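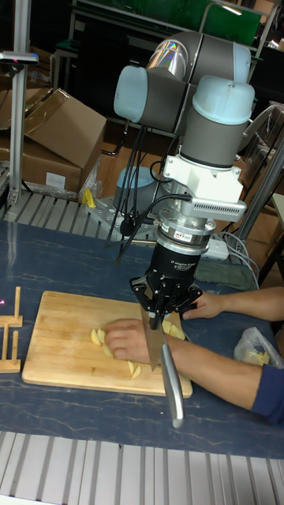 Combien de temps peut-on garder un livre emprunté à la bibliothèque de Trevatitz ? Vingt et un jours, renouvelables une fois, après quoi l'on tombe sous le coup de l'article 5.

L'article 5 n'a l'air de rien. Il tient en une phrase, imprimée au dos de la carte de lecteur en caractères si fins que Kaiwen Dai l'avait longtemps prise pour un liseré décoratif. « Tout retard non justifié fera l'objet d'un entretien. » Kaiwen avait emprunté *Le Passeur de Sultelov*, de l'intarissable Pornero, un matin de janvier où il pleuvait et où il cherchait surtout un endroit chauffé. Il en avait lu quarante pages. Puis la vie avait repris son cours, le livre avait glissé derrière le radiateur, et les lettres avaient commencé à arriver.

La première était aimable. On espérait que la lecture lui plaisait. La deuxième l'était moins : on espérait qu'elle touchait à sa fin. La troisième comportait un horaire, neuf heures dix, et le nom de la personne qui le recevrait : Baoshan Du, service des retards.

Il découvrit à cette occasion que la bibliothèque avait un service des retards, et que ce service occupait tout le deuxième étage.

– Vous êtes en avance, dit Baoshan Du sans lever les yeux.

– De trois minutes.

– Chez nous, c'est rare. Asseyez-vous.

Elle avait devant elle un dossier beige, beaucoup trop épais pour un seul livre. Kaiwen posa *Le Passeur de Sultelov* sur le bureau. Il l'avait repêché la veille avec un cintre, et la couverture avait pris à la chaleur une courbure de tuile romaine. Elle le considéra comme on considère un chien qui rentre de fugue.

– Vous l'avez lu ?

C'était la question qu'il redoutait. Il avait préparé une réponse à propos de l'amende, une autre à propos du radiateur, et même une troisième, en dernier recours, à propos d'une tante. Il n'avait rien préparé sur la littérature.

– En grande partie, dit-il.

– Que pensez-vous du passeur ?

– Il passe très bien.

Elle nota quelque chose. Elle écrivait lentement, d'une écriture ronde d'institutrice, et il eut le temps de lire à l'envers les mots « passe très bien », suivis d'un point d'interrogation.

– Et sa femme ?

Kaiwen ignorait que le passeur eût une femme. À la page 40, il était encore seul sur sa berge, à regarder l'eau en se souvenant d'une autre eau, plus large. Pornero consacrait neuf pages à cette comparaison.

– Je l'ai trouvée courageuse, risqua-t-il.

– Elle l'empoisonne.

– Il faut un certain courage.

Baoshan Du reposa son stylo. Elle avait un visage sévère qui semblait fait pour ne pas rire, et qui, à cet instant, y travaillait dur. 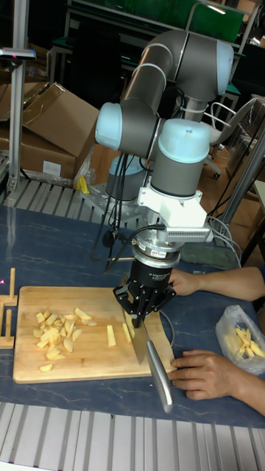
– Monsieur Dai, reprit-elle, je fais ce métier depuis longtemps. Les gens qui ont lu le livre me parlent de la femme avant même d'ôter leur manteau. Ils sont furieux, ou bien ils sont pour. Vous, vous avez gardé votre manteau et vous me parlez de courage.

Il ôta son manteau. C'était trop tard, mais il faisait chaud.

– Quelle est la sanction ? demanda-t-il.

– Pour le retard, deux couronnes.

– Et pour le reste ?

– Le règlement ne prévoit rien pour le reste. Je me contente de le noter.

Il aurait préféré une amende. Il y avait quelque chose d'insupportable à l'idée de figurer, dans un dossier beige, au deuxième étage d'un bâtiment public, comme l'homme qui avait trouvé courageuse une empoisonneuse dont il ignorait l'existence. Sa mère avait une carte dans cette bibliothèque. Son dentiste aussi.

– Laissez-moi le finir, dit-il.

– Il est réservé.

– Par qui ?

Elle consulta une fiche, puis une autre, avec le soin exagéré des gens qui connaissent déjà la réponse.

– Par moi.

Un silence suivit, pendant lequel un chariot passa dans le couloir en couinant d'une roue.

– Vous ne l'avez pas lu, dit Kaiwen.

– Je l'ai en grande partie lu.

– Vous saviez, pour le poison.

– C'est écrit sur la quatrième de couverture.

Il retourna le livre. C'était écrit sur la quatrième de couverture, en italique, juste au-dessus du code-barres : « Une femme, un fleuve, un bol de soupe. » L'éditeur ajoutait que l'ouvrage avait bouleversé 1 000 lecteurs, chiffre dont la modestie avait quelque chose de suspect, ou alors de très honnête.

– Et les gens furieux ? Ceux qui parlent d'elle avant d'ôter leur manteau ?

– Il y en a eu un, concéda-t-elle. C'était le représentant de l'éditeur.

Elle referma le dossier. Il s'en échappa une feuille, que Kaiwen ramassa par politesse et lut par vice. Ce n'était pas son dossier à lui. C'était celui du livre : toutes les personnes qui l'avaient emprunté, avec en regard la réponse à la question sur la femme. « Touchante. » « Un peu effacée. » « Excellente cuisinière », avait dit quelqu'un du quartier Bai, et Baoshan Du avait souligné deux fois.

– Personne ne l'a fini, dit-il.

– Pas à Trevatitz. J'ai écrit à la bibliothèque de Sultelov pour savoir s'ils avaient eu plus de chance. Ils m'ont répondu que leur exemplaire était en retard.

Kaiwen réfléchit. Dehors, la pluie s'était remise à tomber, celle-là même, lui semblait-il, qui l'avait conduit ici la première fois. Il n'avait rendez-vous nulle part avant midi, et encore, c'était chez le dentiste.

– Où en êtes-vous ? demanda-t-il.

– Page trente-huit.

– Alors il regarde toujours l'eau.

– Il regarde toujours l'eau, dit-elle avec une lassitude sincère.

– Je suis à quarante. Je peux vous annoncer qu'à la page trente-neuf il s'assoit.

Elle parut touchée. On ne lui avait sans doute pas donné de bonne nouvelle depuis longtemps, dans ce service. Elle tira à elle la deuxième chaise, celle des cas graves où les lecteurs venaient en couple, et ouvrit le livre sur le bureau en appuyant dessus du plat de la main pour vaincre la courbure. Il se redressa aussitôt. Elle le cala avec l'agrafeuse.

– Un chapitre, dit-elle. J'ai quelqu'un à dix heures pour un atlas.

– À voix haute ?

– Certainement pas. C'est une bibliothèque.

Ils lurent donc en silence, elle plus vite que lui, attendant au bas de chaque page avec une patience ostensible. Le passeur se releva à la page 43. À la page 47, une barque apparut, et ils échangèrent un regard. Elle était vide, et Pornero entreprit d'expliquer en quel bois elle était faite.

À dix heures moins deux, on frappa. Un vieux monsieur entra à reculons, tirant derrière lui un atlas sur un diable.

– Je suis venu pour l'entretien, dit-il.

– Patientez dans le couloir, répondit Baoshan Du en tournant la page. Nous avons du retard.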